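Hutville robotics club, team notebook, February, 4:10 pm

Sim work, plate pickup task. Skurko build 5, stripes on. The Tejada folks keep telling us a busy background makes the detector tougher. Maybe. So far all I see is a longer render and the same misses. We had 610 episodes queued overnight and I'd trade most of them for 5 honest tries on the bench.

Wrist view during an episode, fingers open. Gray plate on gray-white cloth, so I don't trust the edge finder here at all. The plate is also tilted and its lower end is hidden behind the gripper, which the length estimate ignores.

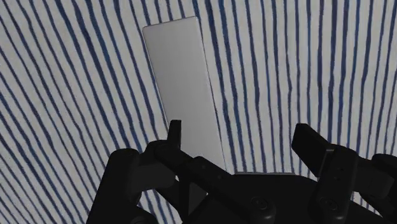 To do before the Gunorport meet

Run the plain cloth again with the same seeds. Lower the approach speed, 2 settings only. Whoever changed the friction value, write it down in here. I'm not signing off on "looks better."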